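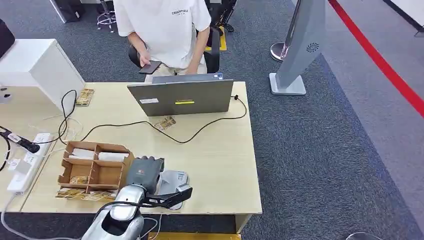
Häufige Fragen zum Bohlenweg von Estesside

Was ist ein Bohlenweg?
Ein Bohlenweg ist ein aus Holz gebauter Weg über nassen, nicht tragfähigen Boden, meist durch ein Moor. Die Lauffläche besteht aus quer verlegten Stämmen, Spaltbohlen oder Brettern. Sie liegen auf Längshölzern, den sogenannten Unterzügen, oder direkt auf einer Lage aus Reisig. Ältere Berichte sprechen auch von Moorbrücken oder Knüppeldämmen. Als Knüppeldamm bezeichnen wir nur Wege aus unbearbeiteten Rundhölzern.

Wie alt ist der Weg bei Estesside?
Er stammt aus der vorrömischen Eisenzeit. Eine genauere Angabe veröffentlichen wir, sobald die zweite Probenreihe ausgewertet ist. Die Holzproben der ersten Reihe hatten zu wenige Jahrringe für eine sichere Datierung.

Wie lang ist er?
Nachgewiesen sind bisher 204 Meter. Das östliche Ende liegt am Geestrand, das westliche ist nicht bekannt. Dort wurde bis in die Nachkriegszeit Torf gestochen, und die Hölzer sind auf diesem Stück vermutlich mit abgebaut worden.

Warum ist das Holz überhaupt erhalten?
Im nassen Torf fehlt der Sauerstoff, den holzabbauende Pilze und die meisten Bakterien brauchen. Sinkt der Wasserstand, beginnt der Zerfall. Hölzer, die Jahrtausende überdauert haben, können nach einer Entwässerung in kurzer Zeit verloren sein.

Woher weiß man, wie alt Holz aus dem Moor ist?
Am genauesten ist die Dendrochronologie, also die Bestimmung anhand der Jahrringe. Als Faustregel gelten 50 Ringe als untere Grenze, besser sind deutlich mehr. Ist die Waldkante erhalten, also der letzte Ring unter der Rinde, lässt sich das Fälljahr bestimmen. Eiche eignet sich gut, Erle und Birke weniger. Bei ungeeigneten Proben bleibt die Radiokarbonmethode, die nur einen Zeitraum liefert.

Fuhren auf dem Weg Wagen?
Das ist offen. Die Lauffläche ist an den meisten Stellen breit genug, und in Schnitt 5 kam ein Bruchstück zutage, das zu einer Achse gehören könnte. Eindeutige Fahrspuren fehlen. In anderen Mooren Nordwestdeutschlands sind Wagenteile an Bohlenwegen gut belegt.

Wer hat den Weg entdeckt?
Der Landwirt Rathjen stieß beim Räumen eines Grabens auf bearbeitete Eichenbohlen und meldete den Fund. Die Fundstelle heißt in unseren Unterlagen deshalb »Rathjen I«. Auf der älteren Karte von Predeck ist an fast derselben Stelle bereits eine »Holtbrügg« eingetragen. Ob damit dieser Weg gemeint war, lässt sich nicht mehr klären.

Kann ich den Weg besichtigen?
Nein, die Originalhölzer liegen unter Torf und bleiben dort. Im Heimathaus Estesside ist ein Abschnitt aus 14 konservierten Bohlen ausgestellt. Am Parkplatz Firkus beginnt außerdem ein Rundweg mit Infotafeln. Er ist bei hohem Wasserstand gesperrt.

Wie werden die Bohlen konserviert?
Nasses Holz darf nicht einfach an der Luft trocknen, es schrumpft und reißt. Die ausgestellten Stücke wurden mit Polyethylenglykol getränkt und danach gefriergetrocknet. Bis zur Behandlung lagerten sie in Wasserbecken.

Ich habe im Moor bearbeitetes Holz gefunden. Was soll ich tun?
Lassen Sie den Fund liegen und decken Sie ihn wieder mit nassem Torf ab. Notieren Sie die Stelle möglichst genau, machen Sie ein Foto mit einem Gegenstand als Maßstab und melden Sie den Fund der unteren Denkmalschutzbehörde. Das Suchen mit der Metallsonde ist ohne Genehmigung nicht erlaubt.

Gibt es Führungen?
Im August, jeweils ab 15 Uhr, Treffpunkt Parkplatz Firkus. Leitung: Leonie Buschmann. Gummistiefel sind erforderlich. Hunde können nicht mitgenommen werden.

Kommentare (3)

moorhexe
Ist der Rundweg mit Kinderwagen machbar? Auf der Seite der Gemeinde steht dazu nichts.

H. Tietjen
@moorhexe bis zur zweiten Tafel ja, danach nur Grasweg mit tiefen Stellen. Wir sind umgekehrt.

Klaas
Bei uns auf dem Hof hieß das immer Spökenbrügg, nicht Holtbrügg. Mein Großvater hat da noch Torf gestochen und erzählt, dass die Balken im Ofen schlecht brannten. Vielleicht interessiert das jemanden.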